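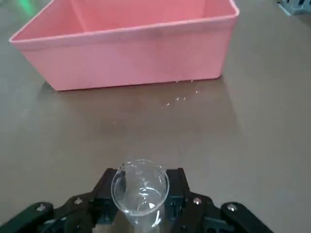
What Is Plastic?

Look at the things near you. Your pen, your lunchbox, the light switch and the buttons on your shirt may all be made of plastic. So may part of your chair. Plastic is one of the most common materials in the world, but people have only been making it in large amounts for a few generations. Your great-grandparents may have grown up with very little of it in the house.

Where does it come from?

Most plastic starts as crude oil or natural gas. These are found deep underground. They formed over millions of years from the remains of tiny living things that sank to the bottom of the sea and were buried in mud.

Oil is pumped up and taken to a refinery. A refinery is a large factory where oil is heated and separated into different parts. Some parts become petrol or diesel. One part, called naphtha, is used to make plastic.

Some plastics are made from plants instead, such as maize or sugar cane. They are called bioplastics.

Long chains

Everything is made of very small pieces called molecules. They are far too small to see. In plastic, small molecules are joined end to end to make very long ones. Think of a paper chain. One loop of paper is small, but if you keep adding loops it can stretch right across the classroom.

A long molecule like this is called a polymer. "Poly" comes from a Greek word meaning "many". You will see it in the names of lots of plastics, such as polythene, polyester and polypropylene.

Different chains make different plastics. Polythene can be thin and bendy, like a sandwich bag. Polystyrene can be stiff, or it can be puffed up with gas to make light white packaging.

How is plastic shaped?

Plastic usually leaves the first factory as small pellets, a bit like grains of rice. Another factory buys the pellets and turns them into things.

Tubs, boxes and bins are often made by injection moulding:

The pellets are poured into a machine and heated until they melt.
The melted plastic is pushed into a metal mould.
The mould is cooled and the plastic goes hard.
The mould opens and the new object drops out.

Bottles are made in a different way. Air is blown into warm, soft plastic so that it swells up inside a mould, like a balloon in a box. This is called blow moulding.

Next time you pick up a plastic tub, turn it over. There is often a small round mark in the middle of the base, where the melted plastic went in.

Why are there so many colours?

Many plastics are clear or milky white to begin with. Colour is mixed in before the plastic is shaped, so it goes all the way through. If you scratch a coloured bucket, the scratch is usually still the same sort of colour. If you scratch a painted tin, you may see bare metal.

Sunlight can fade plastic. A toy left outside all summer may turn paler and start to crack.

What happens to old plastic?

Plastic does not rot like an apple core. It can last for a very long time, and if it is dropped as litter it breaks into smaller and smaller bits. The smallest are called microplastics. They have been found in rivers, in soil and in the sea.

Some plastic can be recycled. It is sorted, washed, chopped into flakes and melted into new pellets. Not every kind can go in your recycling at home, so check what your council collects. Using the same thing again and again is even better than recycling it.

Try it yourself

You will need a notebook and a pencil. Ask a grown-up to help you find some empty, clean plastic packaging. Look for a small triangle with a number from 1 to 7 inside it. The number tells you which kind of plastic it is. Write down what each thing is, its number, and whether it bends or stays stiff. Do things with the same number feel alike?

Words to know

Mould: a hollow shape that melted plastic is pushed into.
Pellet: a small, hard piece of plastic, ready to be melted.
Polymer: a very long molecule made of many small ones joined together.
Refinery: a factory where oil is separated into useful parts.

Written by Shanti Shakya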